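Review: Grokum five-finger hand, right-hand version, with Berchtold adapter kit

Tested on: six-axis arm over a belt conveyor
Supplied by: Stusinetti
Loan period: 28 days

Most end effectors sold for picking work are either suction cups or two-jaw grippers, and for most lines that remains the sensible choice. The Grokum hand is aimed at sites where the mix of goods changes too often for either. It has a thumb and four fingers, comes as a left or a right, and is offered in Britain through Stusinetti as a kit with mounting hardware, a cable set, a controller and a licence for the Grutden grasp software. We had the right-hand version on loan and used it mainly on retail cartons and film-wrapped items.

What comes in the kit

The hand arrives in a foam-lined case with the fingers folded. The controller is a separate unit that sits in the cabinet and needs its own 24 V supply. The Berchtold adapter kit is listed as an option but most buyers will need it, and we would prefer to see it included in the base price. It contains the flange plate, two sets of screws, a bracket for a wrist sensor and a bag of cable ties. The printed guide covers the mechanical side well. The electrical side is two pages long and assumes you already have the controller manual, which is a download.

Fitting

Mechanical fitting took one person 30 minutes, including torquing the flange screws twice. The plate locates on a single dowel, so the hand can only go on one way round. Cable routing took longer. Berchtold supplies one cable length for all arms, and on ours there was enough slack to catch on the elbow during a full wrist rotation. We ran it down the outside of the arm and tied it off near the wrist. Anyone fitting this to a smaller arm should order the short cable at the same time - Stusinetti stocks it but does not mention it on the order form.

Calibration is done from the Grutden software. Each finger is driven to its open and closed stops in turn, then the thumb is swept across the palm. The routine asks for a clear space under the hand and stops with a plain error code if a finger meets resistance early. The codes are explained in the manual, though not on screen.

Software

Grutden runs on an ordinary desktop machine and talks to the controller over a network cable. Grasps are stored as named presets: pinch, wide pinch, full wrap, flat support and so on. Each preset can be edited for finger position, closing speed and force limit. Nine presets can be held on the controller itself, and the rest have to be called from the desktop. That limit caused us trouble. A mixed tote can easily need more grasps than that, and swapping a preset in from the desktop adds a noticeable pause before the pick.

Force limits are set per finger. The scale runs from zero to 1,000 in units that are not tied to newtons anywhere in the documentation. We worked out our own table with a spring gauge and advise any buyer to do the same before letting the hand near thin cartons.

Performance on cartons

With rigid boxes the pinch preset was dependable provided the long sides were square to the palm. A box presented at an angle was usually straightened by the fingers as they closed, which is a real advantage over a two-jaw gripper of similar size. Heavier cartons needed the full wrap, and this brings the knuckles close to the belt. We set the approach height higher than the software's suggestion and had no contact after that.

Loose film wrap was the weak point. The fingertips are smooth, and on shiny wrap they slid until the force limit was raised well above what the box inside needed. Grokum sells rubber fingertip covers. We did not receive any with the loan unit and cannot say how much they help.

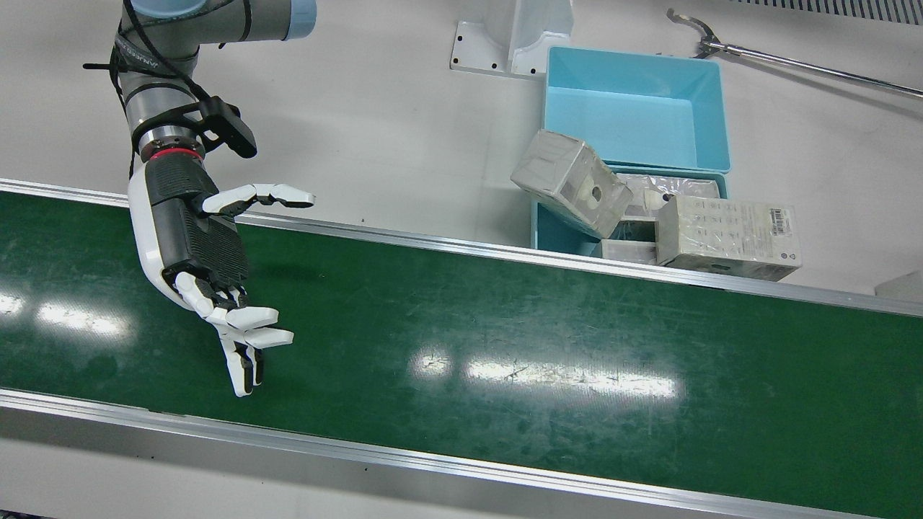

By the automation desk
Bench reviews editor

The white shell panels around the outer edge wipe clean easily. The black ribbed block that forms the palm and back does not, and cardboard dust settles between the ribs. A soft brush at the end of each shift was enough. The finger joints are also exposed, and we would hesitate to use the hand near flour, cement or anything else that packs into small gaps.

With the hand open over the belt, the thumb stands out well to one side of the fingers. This affects path planning more than we expected. The collision model supplied with Grutden treats the hand as a plain cylinder, and the thumb reaches outside it. On our cell this meant drawing a larger keep-out zone along the rail and around the containers beyond it. A proper model of the hand is available on request from Stusinetti and should be loaded before any path is taught.

Wear and servicing

Nothing failed during the loan. The middle finger developed slight play at the first knuckle in the last week, within the limit given in the manual. Fingers are replaced singly with a hex key and a connector, and the job took about ten minutes at first attempt. The thumb is a factory return. Spares are held in Britain, and a test order placed on a Saturday was confirmed on the next working day.

Verdict

The Grokum hand is well made, straightforward to mount and better at untidy cartons than we had assumed. The preset limit, the undefined force scale and the crude collision model all need attention from the maker. Sites that handle one or two carton sizes should stay with suction or jaws. For mixed goods at moderate speed it is worth a trial, with the fingertip covers ordered from the start.

For: tolerant of angled boxes; single fingers easily replaced; clear mechanical guide
Against: slips on shiny wrap; too few presets on the controller; adapter kit costs extra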